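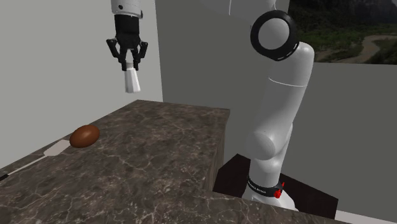 Kitchen cell, arm and gripper, small white piece held over the worktop.

Pondorent kitchen-cell simulator: pre-purchase checklist, with my comments

I've been running the Dilletti arm package inside the Pondorent software since December, and I'm filling this in before we say yes to the full licence. Bring tea, I ramble!

1. Arm base and collar sit properly in the model
OK. No floating, no gaps that I could find.

2. Gripper keeps hold of a part when raised
OK. I ran 40 lifts on the stock grip setting and had one drop (my fault, I'd set the wrong height).

3. Wrist clears the walls
OK, but try the far corner yourself. I'd like a bigger margin there.

4. Fragile items
Comment. The egg is lovely to practise with, but the shell never breaks, whatever you do to it! Karagiannis say a force limit alarm is coming. Not signed off until I've seen it.

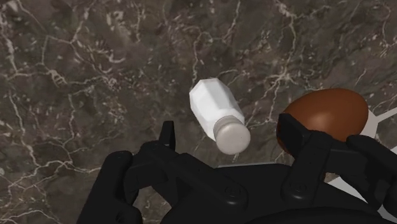

Item 5, gripper view: bottle between the fingers, egg over to the right.

5. Fingers open wide enough for a bottle on its side
OK. Watch the right finger, it gets in front of the egg from this angle.

6. White items show up against the stone
OK on the dark marble. Pale worktop still to do.

7. Speed
Fail for now. 55 minutes for 339 runs on the Wesusard machine, and we need 2000 a night. Retest with the shadows turned off.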